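Operators wanted, robot teaching, Retbridge site

Posting this quickly as we need people in place by June. Toprak is looking for operators to show our two-arm cells how to do small jobs. You move, the arms copy, it all gets recorded. No coding. No robot experience needed, though fine if you've got some.

What the work is
Mostly remote control from a desk next to the cell, one handle per hand. Some sessions are hand guiding, where you take hold of the arm itself and walk it through the job. Passing things from one gripper to the other, putting small items in baskets, straightening things up. Same task over and over, with the start position changed a bit each time. It is repetitive, best you know now.

A full batch is 636 good demos per task. Spoiled ones get binned and redone. A new operator gets through up to 900 attempts before we sign them off for the harder tasks, so don't panic if week one is a mess.

Hours and pay
Morning or afternoon shift, your pick, but stick to it please. Paid weekly. Breaks are paid aswell. Training is paid at the full rate, plus 600 on completing your first batch.

You'll need
Steady hands, either-handed is a bonus. Decent eyesight, glasses fine. Able to sit for a shift and keep notes that somebody else can read. Over 18. Right to work in the UK.

Nice to have: gaming, sewing, model making, lab bench work, anything fiddly.

Not suitable if you get motion sick from screens, some tasks are done on the monitor only. 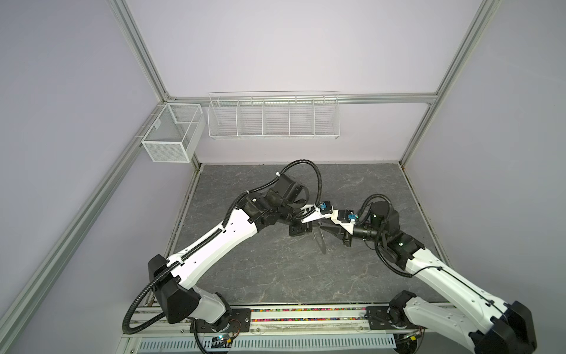

Two-arm cell, grippers almost touching over the middle of the floor panel.

How to apply
Short email to Keerthana Pinto, say which shift and when you could start. CV optional. Put "Ranura" in the subject line or it goes in the wrong pile. If you get through you'll be asked in for a try-out of 2 hours (paid) with Hüsnü Kılıçarslan, who runs the cells and will set you going on the handles. Flat shoes, no dangly sleeves or bracelets, long hair tied back.

Parking is round the back, off the Bumard entrance. Travel for try-outs refunded, keep you're ticket.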